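Getting an Old Laptop Ready to Hand Down

Every October I seem to end up with a laptop on the kitchen table that belongs to somebody else in the family, or is about to. This year it was my own old one, going to my niece for school, and I promised Catalina Yáñez from our neighborhood list that I'd write down what I do so she could follow along with hers. So make yourself some coffee, this takes an evening but most of it is waiting.

Start with the files, before you clean anything or get clever with the settings. Plug in an external drive and copy your whole user folder over, not just Documents, because people forget the Downloads folder and that's where the tax forms live (mine were there, and so was a scan of my passport). Open a few of the copied files from the drive itself. Pick a photo, a spreadsheet and something old. I once skipped this and spent a very long Sunday regretting it.

Then go through your browser. Export the bookmarks, make sure your passwords are synced or saved somewhere you can reach from another machine, and write down which accounts use that laptop for sign-in codes. Sign out of everything that counts devices against you, such as music, office software and any photo editor you pay for. I use a little notes program called Fivura that only allows 3 computers, and I had to write to their support last time since I'd wiped the old one while it was still signed in. They were very nice about it, but it took days.

Now the outside. Shut the machine down fully and unplug it. A barely damp microfiber cloth does the lid and the palm rest, and a soft dry paintbrush gets between the keys better than anything sold for the purpose. For sticky keys I use a cotton swab with a touch of rubbing alcohol, squeezed out first so it doesn't drip. Keep alcohol off the screen, please! A dry cloth and patience will do there, and plain water on the cloth if someone has been sneezing at it.

If the fan sounds like a hair dryer, try short bursts of canned air into the vents, holding the can upright. Tamer Rawashdeh, who fixes my machines when I've made them worse, likes to hold the fan still with a toothpick while he does it so it can't spin wildly. I've copied him ever since.

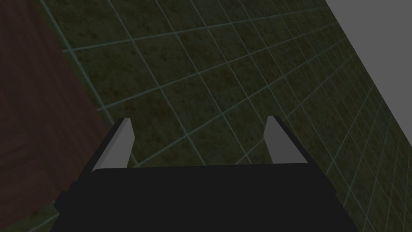
Last comes the reset. Use the built-in one in the system settings and choose the option that removes everything, with the drive cleaning turned on if it's offered. Leave the charger in the whole time. Mine sat at 16 percent for so long that I went and made soup, and it finished on its own before the soup did.

When the welcome screen comes up, stop there and let the new owner set it up. Put the charger in the same bag, with a note of the model number and the age of the battery if you know it. I also tuck in a 30-minute offer of help, which my niece has already used twice.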